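How I Divide My Bearded Irises (and You Can Too)

If your irises bloomed like crazy for a few years and then gave you three sad flowers on a whole clump of leaves, they're crowded. I put off dividing mine for far too long because I figured it was a job for people with real gardens and real tools. Then one summer I dug up the whole bed along the driveway, and it took me one morning and a kitchen knife. So let me walk you through it the way I do it now.

When to do it

Wait about six weeks after the last flower fades. For me that lands in the hot, lazy part of summer when nothing else in the garden wants attention anyway. Irises go half asleep in the heat, and they don't seem to mind being hauled out of the ground then. You want them back in the soil at least six weeks before your first hard frost so the roots can grab hold.

I tried doing a few in March one year, when I was itching to get outside. They lived, but I didn't get a single flower off them that season. Lesson learned!

What you need

A garden fork (a spade works, but you'll slice more rhizomes with it)
A sharp knife
Scissors or pruners for the leaves
A bucket of water with a splash of bleach, for dipping the knife
A marker, if you grow more than one color

That last one matters more than you'd think. I have two that I bought as Winora and Siva from a lady selling plants out of her garage, one a smoky purple and the other nearly white, and with the flowers gone the leaves look exactly alike. Write the name right on a leaf with a permanent marker before you dig. I didn't the first time, and now there's a purple one in the middle of my white row. It's staying there.

Lifting the clump

Push the fork in a good eight inches out from the edge of the clump and rock it back. Go all the way around before you try to lift. The roots are shallow, so the whole thing usually pops up like a rug, and then you can shake off the loose dirt or hose it down. I hose mine. You can't see what's rotten when it's covered in mud.

What you'll have is a big knot of things that look like ginger root. The old ones in the center have no leaves and they're finished. The young ones around the outside, each with its own fan of leaves, are what you're after.

Cutting it up

Snap or cut the young pieces off so each has one healthy fan, a firm piece of rhizome maybe as long as your finger, and some roots hanging down. Squeeze every piece. If it's mushy, or it smells bad (you'll know, trust me), toss it in the trash and not the compost. Same goes for anything with holes, which usually means borers. Dip the knife between clumps so you aren't passing rot from one plant to the next.

Then trim the leaves down to about six inches. I cut mine in a little fan shape because that's how my neighbor's always looked, but straight across is fine.

Lay the pieces somewhere shady and airy for a day or so to let the cuts dry over. I've left them out for most of a week when life got in the way, and they were okay.

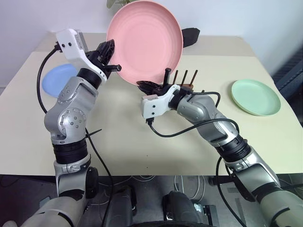

How deep should the rhizome go?

Barely in the ground at all. The top of it should sit right at the surface where the sun can hit it, and in heavy clay like mine I leave it poking up a bit. Planting too deep is the number one reason irises make leaves and no flowers. If you live somewhere with brutal summers, a half inch of soil over the top is plenty.

Planting

Pick a spot with at least six hours of sun and decent drainage. Dig a shallow hole, build a little ridge of soil down the middle, set the rhizome on top of the ridge, and spread the roots down both sides. Fill in over the roots, firm it with your hands, and water it well once.

Space them 12 to 18 inches apart. It'll look silly and bare, I know. Mine did too, and I was so tempted to squeeze more in. If you want a full look sooner, plant three of the same kind in a triangle with the fans pointing out, and they'll grow away from each other.

From that one driveway bed I ended up with 42 good divisions. I only had room for 30, so the rest went into grocery bags by the mailbox with a "free" sign and were gone by dinner.

Aftercare

Water when the top couple inches of soil are dry, for the first few weeks, and then leave them alone. Skip the mulch over the rhizomes! I'm a mulch-everything person and this one still hurts, but it holds moisture right where you don't want it. Go easy on lawn fertilizer nearby too. All that nitrogen gives you floppy leaves and soft growth that rots.

A few might tip over before they root. Push them back up and press the soil down again, or set a small rock against the fan until it holds. In late fall I clean up any brown leaves, and where winters are rough you can throw some evergreen branches over the bed once the ground freezes.

Don't panic if the first spring is quiet. Some of mine bloomed right away and some sulked until the second year. After that it was a wall of flowers, and I won't need to dig that bed again for another three years or so.

Updated November 2021: I've had a few people ask about doing this with Siberian irises. It's a different job. They like to be kept damp and planted a little deeper, and you'll want a saw for an old clump, so please don't follow these steps for those.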